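**Gripper pads on the Minhas keep peeling – what are you using?**

**zedorar_dan:** Third set since July. The black pads on our two-finger Minhas start lifting at the corners after 11 days or so. I clean the tips, stick new ones on, and same story again.

**Ramuvine6:** Are you wiping with alcohol and then waiting? I give mine 2 minutes before the pad goes on. Also check the screws in the finger blocks – if one backs out, the pads meet crooked and you get peeling on one side only.

**zedorar_dan:** Yep, wiped and waited. Screws are snug. Yellow tips with the black pads, same as always.

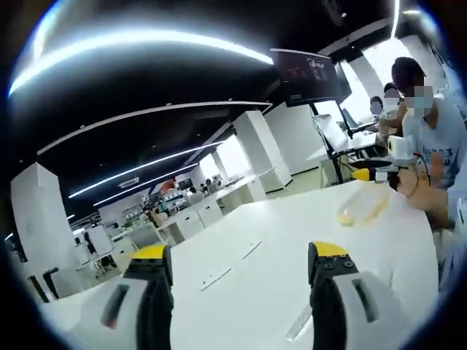
How hard should the fingers close when you seat a new pad? Light pressure for six hours, then normal force.

**atance_kit:** Gonna disagree with Ramuvine6, sorry! Alcohol alone never did it for me. I scuff the tip with fine paper first and mine last almost three times as long.

**Ramuvine6:** Scuffing eats the tip though. Do that every month and your closing gap drifts, then you're redoing the zero – no thanks.

**atance_kit:** So redo the zero, it's a quick job.

**zedorar_dan:** I'll scuff the left one only and see which goes first.

*– Daniyal Sethi*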